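Übung 3: Demonstrationen per Teleoperation aufzeichnen

Betreuung: Divya Sundaram, Arnout Verschueren
Stand: 2024-11-12

Beim kinästhetischen Teachen wird der Arm direkt von Hand geführt. Bei zwei Armen wird das schnell mühsam, deshalb arbeiten wir in dieser Übung mit Fernsteuerung in der Simulation. Jeder Handcontroller steuert einen Greifer, die Gelenkwinkel berechnet die inverse Kinematik.

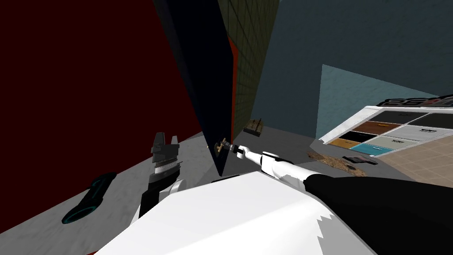
Abb. 3.1: Zweiarmiger Roboter in der Simulation. Rechter Greifer mit messingfarbenem Objekt an der dunkelblauen Platte, linker Greifer geöffnet.

Jede Gruppe nimmt 26 Demonstrationen auf, eine Episode dauert höchstens 90 Sekunden. Gespeichert werden Gelenkwinkel, Greiferöffnung und Kamerabilder. Fehlversuche bitte markieren und nicht löschen - wir brauchen sie in Übung 4.

Langsam und gleichmäßig führen. Lange Pausen vor dem Kontakt lernt das Modell mit, ebenso unnötige Bewegungen des freien Arms.

Abgabe: Datensatz und eine Seite Protokoll. Fragen zum Controller an Joris Goossens.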